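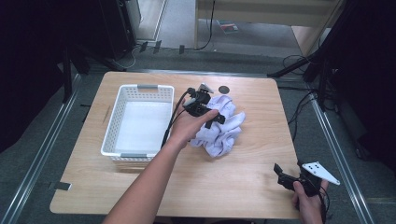 ## 4. Running the visitor demonstration

This section covers the cloth-and-basket task as shown to visitors on open days. It assumes the station has been assembled (section 2) and both hand-held grippers have been paired and zeroed (section 3). The operator works with one gripper in each hand. A second member of staff, the host, speaks to the visitors and does not touch the equipment.

### 4.1 Before visitors arrive

1. Clear the tabletop of everything except the basket and one cloth.
2. Set the basket on the left half of the table, long sides running away from the operator, one handle facing near and one far.
3. Drop the cloth to the right of the basket from a low height. Do not flatten or arrange it. A crumpled start is part of the task.
4. Route the left gripper cable past the wrist and along the right side of the basket. Leave a loose loop on the right gripper cable next to the hand.
5. Check that cables on the carpet lie flat and that no strand is hooked over a stand leg or a floor rail.
6. Open and close both grippers fully. The jaw reading on the Kornance console should return to zero within 30 counts. If it does not, repeat section 3.4.
7. Start a new session and enter the group name. Sessions left under the default name are deleted at the next restart.

**Note:** A pale cloth on a pale table can give poor contrast under strong ceiling light. Lower the light one step before changing the exposure settings.

### 4.2 Demonstration sequence

1. The host brings the group to the outer side of the rails and gives the safety notice (4.4).
2. The operator picks up both grippers, thumbs resting on the bodies, and holds them open over the table until the console shows READY.
3. Press record. Wait for the tone.
4. Bring the left gripper down over the upper left part of the cloth and close the jaws. Keep the right gripper open and clear of the cloth at this stage.
5. Raise the left hand slowly until a free corner hangs down. Take that corner with the right gripper.
6. Draw the hands apart until the cloth is open, then fold it once, far edge to near edge.
7. Carry the folded cloth over the basket rim and release both grippers together.
8. Hold still until the second tone. Stop recording.

One run should take no longer than 30 seconds. Plan for 12 runs per group. If the cloth falls off the table, stop the recording and mark the run as void – do not pick the cloth up with the grippers from the floor.

### 4.3 Visitor turns

Visitors may try the grippers after the host has shown one full run. Fit the wrist strap first. Left-handed visitors use the same layout. Visitor runs are stored under a separate tag and are left out of training by default; to change this, see section 7.2.

The cloth stage is hard for beginners. Yu-na Hwang's notes from the May open day suggest letting visitors place an already folded cloth in the basket as a first attempt.

### 4.4 Cautions

**CAUTION – trip hazard.** The rails stand above floor level on both sides of the table and behind it. Visitors must not step over them.

**CAUTION – pinch point.** Keep fingers away from the jaw tips when the gripper is opening or closing.

**CAUTION – stands.** Do not lean on or pull the black drapes. The stand legs reach as far as the table corners, and a knock will shift the calibration.

### 4.5 Closing down

1. Put both grippers back in their cradles, jaws closed.
2. Export the session. The log holds 3,000 entries, after which the oldest are overwritten.
3. Report faults to Pirmin Tanner, giving the session name and run number.

Section revised 28/07/2023, S. Kobzar.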